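Handheld Gripper Work: July Progress Note for Marlene McIntyre

Hi Marlene – quick one from me on the good-practice rules you're funding.

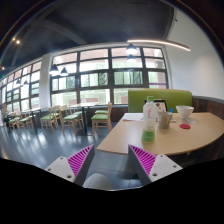

Gripper facing the table with the bottle and paper cup, green booth behind.

We've got 183 recordings checked against the draft rules so far, out of the 1,000 we promised, so yes, we're behind. Most of July went into arguing over rule four (when a recording has to be thrown out), and I think the wording is finally one people can follow without calling me!

Tülin Altıntaş rewrote the start-of-session checklist. It now says to look over the finger pads, ask permission before recording in any shared room, and keep drinks capped. Ghislain Fehr wants a limit on session length too – I'm for it, Ozan isn't, and we'll try it at Arka first.

Money is fine. We've spent some 80 percent of the travel line, and I'd like to move a little over from printing if you're OK with that. The next draft goes to Thérèse Kowalchuk for comments, then to you.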